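Filed under: Bathrooms & Plumbing, Trade Talk, Fixtures

We use cookies to remember your preferences and measure visits. Accept / Manage settings

Talking faucets with the workshop at Lerkitz

Lerkitz has been repairing bathroom faucets and shower fittings since 1986. The shop takes in work by mail and over the counter, and it keeps a stock of cartridges for brands that have stopped making them. We spoke with the owner, who asked that the article carry the shop's name only, about what wears out, what is worth fixing and what people should look for when they buy new.

The first question was why faucets drip. "Mostly it's the cartridge," the owner said. "Grit gets in, or scale builds up on the seal, and it stops closing all the way. People tighten the handle harder, and that makes it worse."

Hard water is behind a large share of the jobs that come in. The shop suggests taking the aerator off twice a year and leaving it in white vinegar overnight. The cartridge itself should be left alone until it gives trouble.

The shop sees a lot of the Istano, a single-lever basin mixer sold in several finishes. The owner thinks well of it. "The body is solid brass and the cartridge is a standard size. You shut off the water, take out one set screw, undo the retaining nut and lift it out. I can't say that about everything on that shelf."

The Skisinon, a tall mixer meant for vessel sinks, gets a more mixed report. The valve is fine, but the supply hoses are crimped at the base and the whole faucet has to come off the counter to change them. "That's an hour of somebody's time, lying on their back, for a part that costs very little."

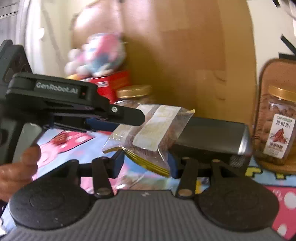 A plumber from Castaño, reached by phone later, disagreed on that point and said the crimped hoses on the Skisinon hold up better than the threaded kind, which in Castaño's experience get overtightened and split at the collar. Castaño fits the tall mixer in rental apartments and has had few callbacks on it.

Told of this, the owner of the repair shop shrugged. "They put them in. I see them when they come back out. We're looking at different ends of it."

On finishes, the advice was short. Chrome lasts longest for the money. Brushed nickel hides water spots. Matte black looks good in a showroom but shows scale in white rings, and the usual cleaners for scale can dull the coating. "Use a damp cloth and dry it after. If you know you won't do that, get chrome."

We asked about price. The most expensive faucet to pass over the counter was a wall-mounted set that had cost its buyer 900 dollars. It came in with a stuck diverter after two winters in a vacation house where the lines had not been drained. The repair used a 30 dollar part. The owner did not think the price had anything to do with the failure either way.

Wall-mounted faucets bring their own problems. The valve sits behind the tile, and if the rough-in is set too deep the handle will not seat. The shop keeps extension kits for a few models, but for many there are none. "Measure from the finished wall. People measure from the stud and forget they've got backer board and tile to go on."

Older fittings are a different trade. Anything made before 2000 or so may need a seat reground instead of a cartridge swapped, and the shop still has the hand tools for it. Compression faucets with rubber washers can be kept going more or less forever as long as the stem threads are sound. The owner has one at home over the laundry sink and changes the washer every April.

For anyone shopping now, the owner's advice is to look up the replacement cartridge before buying the faucet. If the part number is listed and a supplier has it, that is a good sign. If the maker only offers a whole new valve, think about how long you plan to stay in the house.

"And put shutoffs under the sink that turn," the owner added. "Half the calls I get, they can't shut the water off to take the thing out in the first place."

Comments (3)

tilefirst
Agree about measuring from the finished wall. Mine ended up 3/8 too deep and there was no extension for it. Had to open the tile.

Marlow_Bath
Does the vinegar soak work on matte black aerators? Worried about the coating.

oldpipes
Take the insert out and soak only that part. Leave the black ring out of it.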